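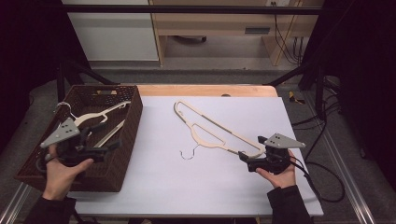
I went on my first silent retreat at Letosura when I was 40, mostly to get away from my phone, and I came home with the phone back in my hand and a new first name. It lasted until June. My mother refused to use it from the start, and I now think she had the better grip on spiritual matters than the teacher did.

I'm not here to knock retreats. I still sit every morning, and I'd go back to Letosura tomorrow if it weren't £458 for the long weekend (plus the train!). What bothers me is the idea that you have to hand in your old self at the door before anything real can start. Hortensia Bravo, who taught us, talked about "the one who arrived" as though he'd been a bit of a nuisance, and we all nodded along.

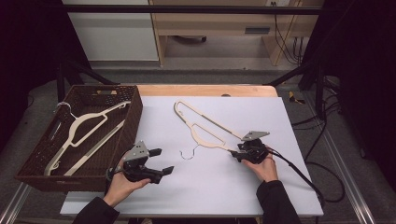
The old self is where all your useful stuff is, for heaven's sake. Mine knew how to sit through a dull afternoon, thanks to 16 years of payroll meetings, and that did more for my meditation than any chanting. He was also bad-tempered, and he still is. A teacher who wants you to lose the lot is asking for something like that little wire hook lying on the board, apart from the hanger just above it: two bits that make much more sense together. You can polish the hanger all you like, but where are you going to hang it?

Roya Ebrahimi, who was in my group, disagrees with me completely. She kept her new name and says it reminds her to be kinder, and she is kinder, so I can't argue much. I'd only say she was pretty kind in the queue on the first evening, when she gave me her spare blanket.

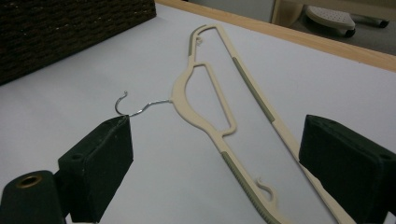
A cream hanger with its silver hook.

So keep the name if you like it. Just ring your mum, and answer to whatever she calls you.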